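Katevley stove cell

The Katevley stove cell is a simulated kitchen workstation, used for practicing burner tasks with a single robot arm. Dragica Ionescu and I put the first version together in July, and I've been the one looking after it since then, so this entry leans toward setup and upkeep (sorry, history fans!).

Setup starts with the arm's base. You place it first, then load the counter, the cooktop and the pots, always in that order. I did it backward once and spent an afternoon chasing a pot that kept sinking into its grate. After that comes the reach check, 31 poses over the burners, run at low speed with the flame effect turned on.
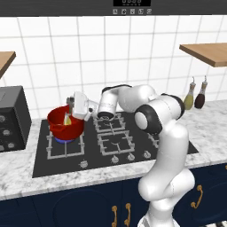 The arm over the cooktop, with its gripper above the red pot on the lit left burner.

The gripper is the fussy part. Its collision shapes drift out of step with the visible model whenever somebody swaps the fingers, and then it bumps a pot rim that it looks well clear of. I reload both files together and rerun the check. If more than 5 poses fail, I go back to the base position and start over, which is dull but quick.

Joint limits live in a separate file called Suvgate. Lorcan Ó Flaithearta keeps that one, so ask him before you touch it!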